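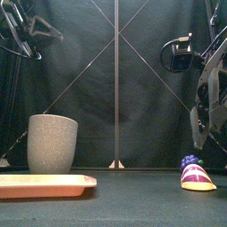 Fundell bench frame with cross-cable kit: review after one season

We bought the Fundell frame in October to replace a welded one that was too heavy to move and too small for a second arm. It carries two arms over one tabletop, with a camera on the wrist of the right arm and a cloth backdrop behind. The work is picking small items and moving them to a tray – toy food, a pot, that kind of thing. I look after the cell and Noman Hayat runs it most days, so this is partly his opinion too.

The kit came in 3 boxes. The uprights and rails were cut square and every bolt was there. The manual was for an older version and shows the rear rail going on last. Put it on first. We had to take the top off again to get it in.

The part worth paying for is the pair of crossed cables at the back. Our old frame shook when both arms stopped together, and you could see it in the wrist camera picture. On this one, I tightened the cables by hand, ran both arms at normal speed, then gave each tensioner another half turn until the picture settled. Don't go further than that. I did the first time and pulled one upright in far enough that the right arm's base plate no longer sat flat. It took an afternoon to find.

The small brackets at the foot of the center post are the weak point. The ones in the kit felt soft, and one cracked while I was fitting it. Eugénie Poulain printed a replacement pair in peach, the color she had loaded, with a thicker slope. They have held so far. Fundell sent new ones when I wrote to them, but they were the same part.

Cable routing is left up to you. There are no clips in the box. The camera cable needs a wide loop behind the module or it pulls on the connector when the wrist turns. Ours came loose twice before I let out more slack. I would check that connector before blaming the camera. The Tatel clips we had in a drawer fit the rail slots well enough.

Setup after that is ordinary. I square the frame, level the table, home the arms, then bring each gripper down over a known spot and compare the fingers to the mark. I do the camera last. If you change the cable tension, do the whole thing over, because the frame moves a little and the old numbers will be off. Upkeep has been light: check the tensioners every 500 cycles, wipe the fingers, look for rubbed spots on the cables.

We paid $460 for the frame and cable kit, without backdrop or table. The Obura frame we looked at cost over twice that and has solid corner plates in place of cables. It would be less work to set up. For a cell that stays put, I might have picked it. We have moved ours 2 times, and the lighter frame was easier on everyone.

I would buy it again, with better brackets ordered ahead.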